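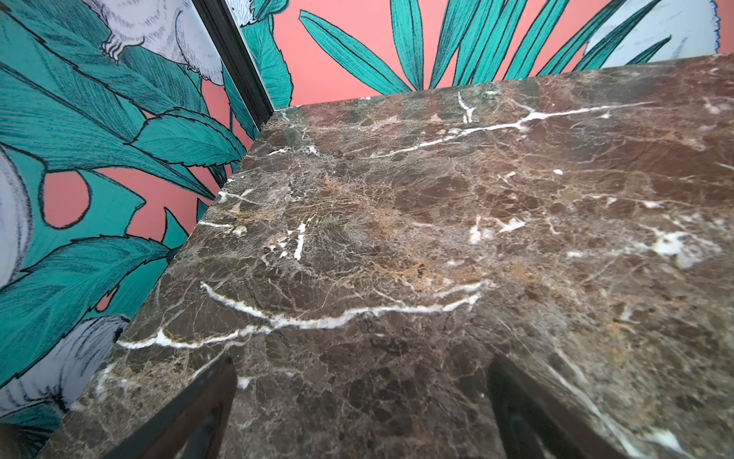 The brown marble, up close. Look at those white veins!

20 Aug 2023

Quick one tonight, dinner's on and I've got paint on my elbow.

So. The marble. For anyone who missed the last post, we'd pretty much settled on the plain grey from Le Roux. Safe. Sensible. Then I wandered down the back of the Zaltance yard to find the loo and there it was, leaning behind a stack of boring beige. Chocolate brown with all these tiny tan cracks through it like a dried-up dam. Rang home from the car park. Bought it.

Cost: $780 for the offcut, polished, edge done. The Le Roux quote was over $800 and I didn't even love it, so I'm calling that a saving. Delivery out to Cevside was extra, don't ask.

Things I've learnt so far:

Brown is not one colour. There's caramel in it, a sort of gold, then greyish bits that I swear change when the lamp's on. Had three paint chips up against it and they all looked wrong.

It's shiny. Shows every fingerprint. Microfibre cloth, warm water, tiny drop of dish soap, dry it straight away. No vinegar!! Lemon's out too, so gin and tonics are being made over by the sink.

Sealer: two coats, 15 minutes between wiping on and buffing off. I did the second one at eleven at night becuase I couldn't wait.

And the wallpaper stays. I know, I know. Tropical paper plus busy stone, my sister thinks I've lost it. I reckon the jungle needed something dark and heavy under it. Plain white would of looked like a dentist's.

Still to do: silicone along the back, the Sindia lamp (on backorder till November, grr), and find somewhere else for the kettle.

Rice is boiling over. More soon.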